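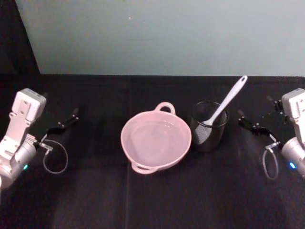 *Setup: bowl, mesh cup, spatula, both grippers open.*

Unit 3 handout - stirring task (Girnard bench)

Read before lab. Bring your Fusia login, last time half the room didnt have it.

- Start pose: both arms out to the sides, grippers open, cloth clear in front of the bowl
- Right arm does the tool work. Left stays parked unless your plan says otherwise
- Grasp high on the handle, blade down. Too low and the fingers hit the rim
- Watch teh cable loop under each wrist when you plan a path
- Blade in the bowl, then slow down 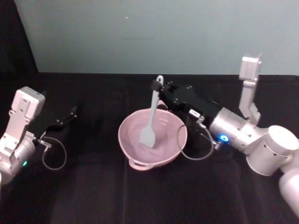

## To hand in

Plan + log, one per pair, to Noman Talpur by May 29, 2025. Logs over 499 lines - trim them. Grasp questions to Rukhsana Gilani, not the Virk forum.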